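I went to see Obinna Anozie with one question written on my hand: how do you budget for two robot arms without losing your mind? He runs the bench at Tijani, a small assembly shop in Dildale, and he laughed when he saw the ink.

"Start with the stuff that isn't the arm," he told me. "Cables, the table, the backdrop, spare fingers. People price the arm and stop."

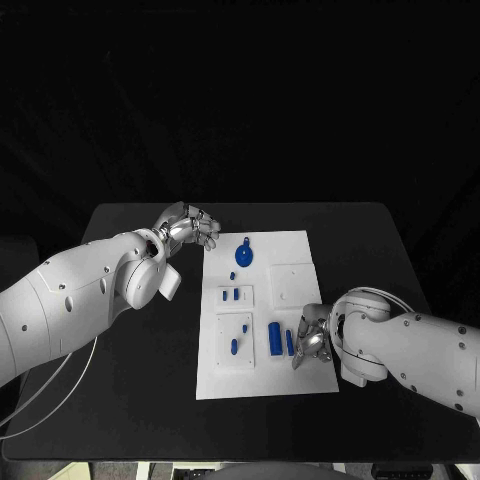

His first budget, drawn up in November, did exactly that (he showed me the spreadsheet, and wow, there was a lot of red). Spare parts had one line, for $684. Training had no line at all! He went back and asked for another $4000.

"I hated that meeting," he said. "I'd do it earlier next time."

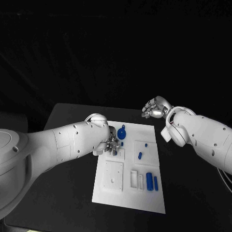
Two arms and the parts board at Tijani.

I wondered if he really needed two hands with fingers, when a plain gripper costs so much less. He went quiet for a bit. His parts are small and come in different shapes, he said, and he didn't want to buy a new tool for each one. He got quotes from Belline and Tastham and made both of them price the hands separately.
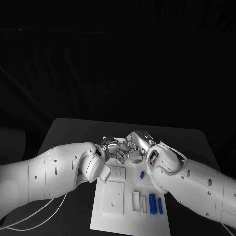
Abimbola Lawal thinks he should have leased. A lease would have left money for a second table, she told me, and she'd still rather have the table.

Obinna has heard this plenty. "She might be right," he said, "but I wanted to drill my own holes in things."

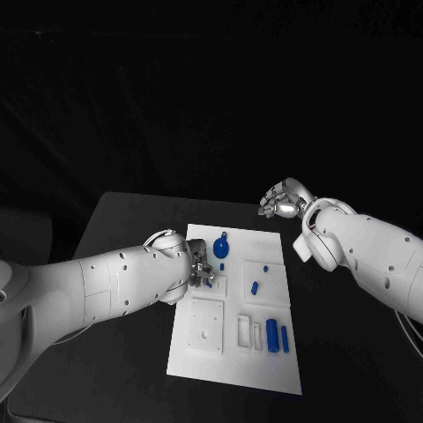
So what would he tell a shop starting from zero? Ask for the repair price list before the demo, and keep 20 percent back until the first year is over. He's kept his in a separate account, and so far he's spent $57 of it, all on cable ties and tape.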